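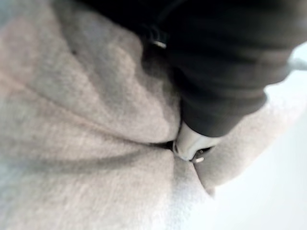

Celeste Gallardo wrote on our first draft that we kept calling it a grasp failure and it was a safety failure, the arm was told to stop at contact and it kept going down, so say that first. OK. Saying it first.

Courses > Robotics Lab > Student Reports > Gistis Final

Gistis project, final report (fault section rewritten)

What went wrong

The arm did not stop when it touched the cloth. It was supposed to. The stop was a force limit in the Pukon controller, and on fleece the force came up so slowly that the limit never tripped until the fingertip had pushed all the way through the pile and was loading the table. Run 581 is where it got bad enough that we hit the e-stop. Bent the finger mount. No one hurt, hands were out of the cell, but that was habit and not anything we designed.

Background, short

Task was picking up soft goods from a flat white table, one piece at a time, and moving them to a bin. The arm comes down, fingers close on a fold, lifts. Wrist camera for finding the fold. We started with dish towels and t-shirts, which worked well enough that we got comfortable. Fleece was added in November after the midterm review asked for something thicker.

Everything about the descent was tuned on thin cloth. On a t-shirt the fingertip reaches table almost as soon as it reaches cloth, so force jumps, controller sees the jump, motion stops. We thought we were detecting the cloth. We were detecting the table. That is most of the report right there.

How it was set up

- Descent at constant speed from hover height
- Force read from the wrist sensor, filtered
- Stop when filtered force goes over limit
- Backup: stop at a fixed floor height, set per table
- After stop, close fingers, lift, check grip width

The floor height backup should of saved us. It didn't. When we changed to the Tiedemann fingers they were longer than the old ones and the tool length in the config was never updated. The floor was 8 mm too low for the new fingers. So the backup was sitting under the table surface and could not do anything. It passed every test we ran since the force stop always got there first on thin cloth, and we never tested the backup by itself. Never once turned the force stop off to see.

Run 581

Fleece bunched up, camera picked a fold, arm went down. Force trace is basically flat and then a long lazy ramp. The filter smooths it more. On the t-shirt runs the trace is a step. On this one it's a hill. Cloth kept gathering up and pushing out to the sides, and the fingertip just kept on sinking between the folds.

By the time the filtered number crossed the limit the fingertip was on the table with a wad of fleece packed beside it. The stop command went out. Arm took its normal time to decelerate, which is fine in air and not fine there. Motor current spiked, raw sensor peaked at 1545 counts (saturated on some samples so the real peak could be higher, we can't tell). One of us hit the e-stop. The arm was already stopping by then, so the e-stop did not prevent the damage. Earlier draft made it sound like it did. Fixed.

Then the second problem, which is really the one that worries me. E-stop released, we reset, and the program resumed the sequence from the next step. Closed the fingers and tried to lift. With a bent mount and fleece caught in the fingers. It dragged the cloth across the table before we killed it again. Reset should never mean continue. We had it that way to save time when the vision node dropped out, and forgot.

What we checked

First thought was a bad sensor. Swapped the cable, re-zeroed, hung known weights off the wrist. Sensor is fine. Then we blamed the filter and spent too long on that. Lowering the filter delay helps some but the raw signal ramps slow too so there is only so much to gain.

Then we replayed at low speed with a foam pad under the cloth instead of the bare table. Same shape of ramp. Pulled the fleece, ran on a t-shirt, step came back. That settled it for us: the material, and a limit that assumed a hard surface close behind.

Tool length came up last, by accident, while measuring for the replacement mount. Embarassing. It should have been the first thing measured.

Fixes made

1. Tool length corrected, and the config now has to name which fingers are on. Program refuses to start if the field is blank.
2. Floor height tested alone with force stop disabled, slow speed, before any session. Takes a minute.
3. Descent has two speeds now, drops to slow at a height set above the thickest cloth.
4. Stop also looks at travel after first contact, not only force. If the tip has gone more than 3 mm past first touch it stops no matter what the force says.
5. Reset goes to a held state. Operator has to jog the arm up by hand and start over from home.

Number 4 is too tight for fleece, we know. It stops high and the fingers close on fuzz, so pick rate on fleece is poor right now. Left it tight on purpose for the demo. Someone should tune it with the Fakuritz sensor on the finger itself, if that ever gets mounted, since wrist force is just the wrong place to feel soft stuff from.

Not done

Guarding. Cell is still tape on the floor. We wrote a rule about hands out during descent but a rule is not a guard and Celeste is right about that too. Light curtain is in the parts request, not ordered.

No repeat of the fault run at full speed. We decided it wasn't worth another mount. So the claim that the fixes would have caught it rests on the slow replays only, please read it that way.

Logs and traces are in the team folder under faults, the file names are a mess, sorry, sort by run number.

Last updated: November, 11:40 pm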